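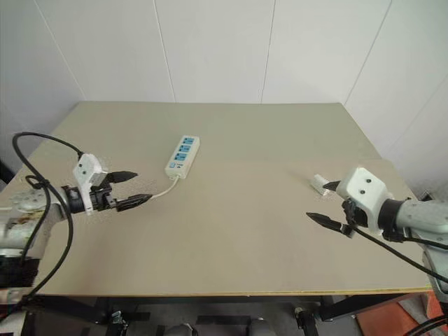

Good news for anyone who has ever crawled under a desk at Hestgate hunting for a free outlet: the shared workroom is getting its cords sorted out, and the first table is ready to use!

The Hestgate makerspace has started a spring project to give every worktable its own power strip, all the same kind, white with three light-blue sockets and a little blue switch near the cord end. Until now, members have mostly brought their own from home, and by mid-evening the floor under the sewing corner looked like a plate of spaghetti (we say this with love, sewing corner).

Syafiqah Sutanto has been running the project since March, and she is delighted with how the trial table has gone. "People come in, they see a clear table and a strip right there on top, and they just get going," she said. "I had a soldering group and a quilting group in here on the same evening and not one person asked me for an extension cord. I almost missed it!"

Keeping the strip up on the tabletop was her idea. An earlier plan had the strips screwed to the underside of each table, but members who tried that version kept bumping their knees and couldn't tell if the thing was switched on. With the strip out in the open, you can reach the switch from your chair and slide the whole thing over when you need room for a cutting mat.

The cords will be the next job. Two members from the Grukus model railroad club have offered to come in and fit clips along the table legs, and they are bringing their label maker, so each cord will carry the number of its table. If you've ever pulled the wrong plug in the middle of someone else's glue-gun project, you'll know why we're excited about that.

Money for the strips came out of the Cendell neighborhood grant, which set aside $500 for the workroom this year. There is enough left over for a proper hook rail by the door, where spare cords can hang in loops instead of living in the blue crate.

A few house rules while the new setup beds in. Please switch your strip off when you leave, even if you're only going for coffee. Don't plug one strip into another. Irons and heat guns still go in the wall outlets on the kitchen side, one at a time. And if a strip gets warm or the switch feels loose, unplug it and leave it on the front desk with a note.

The trial table is open to all members from 2 p.m. Tables two and three will follow as soon as the clips are in, and Syafiqah would love a hand with the labels.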